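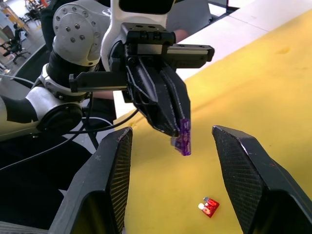 Blade fuses, one red on the padded table and one purple held above it.

Sevdale Parts Reuse – progress report to the Clarken Fund
Tuesday, May 22, 2018

Work done since the last report

The fuse sorting bench is now in use. We covered the table with yellow padding in the first week, as small parts were bouncing off the bare top and getting lost on the floor. Red and purple fuses both show up well against it. Clear ones are harder to see and we may try a darker mat for those.

We have taken in 14 boxes of mixed electrical parts from the Kadura yard. Four have been sorted in full. These gave us 247 blade fuses fit for resale, and a further 46 were set aside with bent prongs or cloudy plastic. Relays and bulbs from the same boxes are bagged but not yet checked.

Fuses are kept by colour first and then by size. The mini and standard types were mixed in one early batch and had to be done again. The drawers now carry a size label on the front as well.

Spending

The padding and drawers came in under budget. The second meter has not been bought – Frimpong had none in stock and we are waiting for a new price.

Next period

We plan to finish the remaining boxes by October and start on the relays. We would like to move the money left over from the drawers to the meter, and ask for your agreement to this in writing.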